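Über uns

Vellar ist Hersteller und Großhändler für Hotfix-Strasssteine, Nieten und Bügelmotive zur Weiterverarbeitung auf Textilien. Beliefert werden Stickereien, Konfektionäre, Ausstatter für Tanz- und Turnsport sowie der Fachhandel. Eine Abgabe an Privatkunden erfolgt nicht.

Das Lieferprogramm umfasst nahezu 2.000 Artikel. Davon sind 330 Artikel dauerhaft ab Lager verfügbar, die übrigen werden auftragsbezogen gefertigt. Die Serie Lamomov enthält Glassteine mit flacher Rückseite in den Größen SS6 bis SS30. Unter der Bezeichnung Grorkuline führen wir Nieten und Halbkugeln aus Aluminium, matt oder glänzend eloxiert.

Fertigung und Zuschnitt der Transferfolien befinden sich am Standort Lougher. Motive werden nach Vektordatei gesetzt, Mindestmenge 30 Stück je Motiv. Größere Auflagen bis 4,000 Stück laufen ohne Umrüstung auf einer Linie. Freigabemuster werden vor Serienbeginn auf dem Originalstoff des Kunden verpresst und bei 40 °C gewaschen. Presstemperatur, Druck und Pressdauer stehen im Datenblatt des jeweiligen Artikels.

Die technische Leitung liegt bei Setsuko Mizuno. Anfragen zu Klebstofftypen und beschichteten Geweben bitte mit Stoffmuster einsenden, Format mindestens A5.

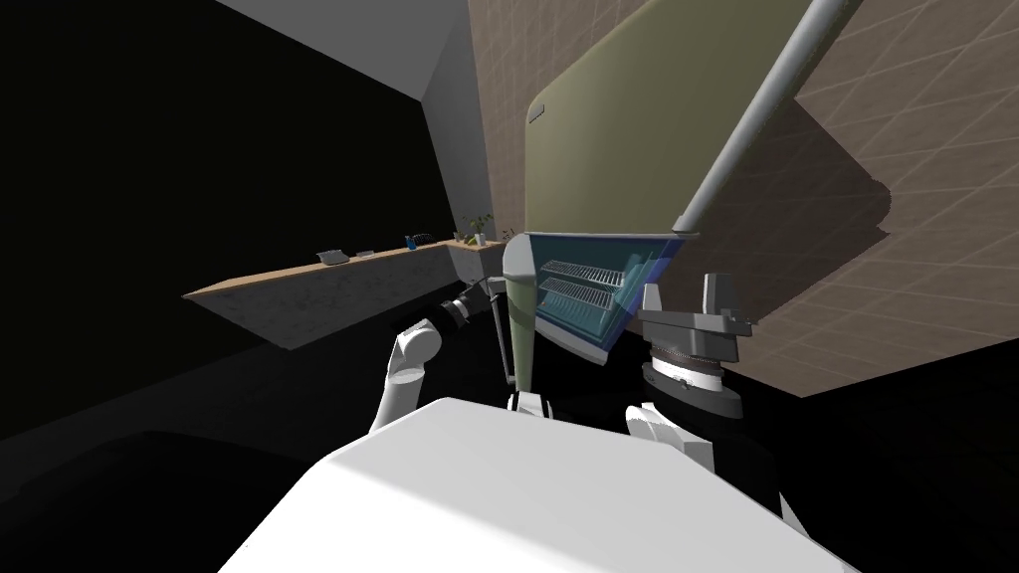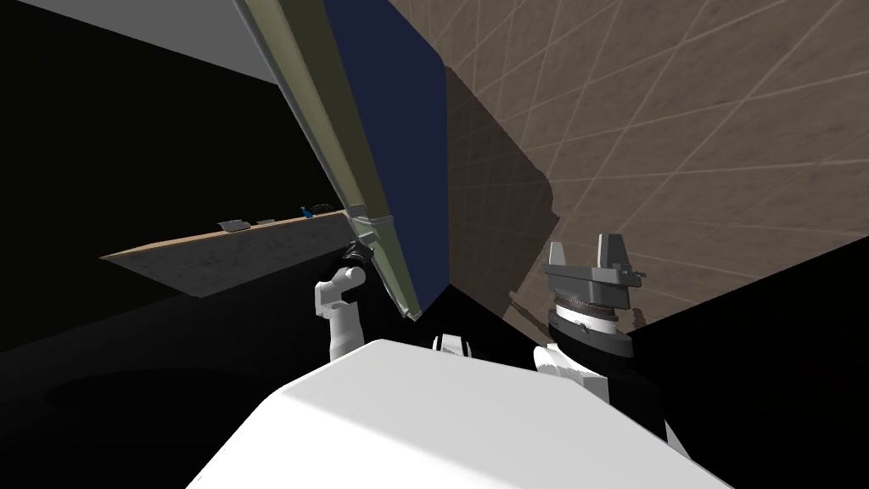
Abteilung Anwendungstechnik

Farbkarten und Musterbeutel sind gegen Schutzgebühr erhältlich. Die Gebühr wird bei der ersten Bestellung verrechnet. Telefonische Beratung bis 16 Uhr, im Februar wegen Inventur nur bis mittags.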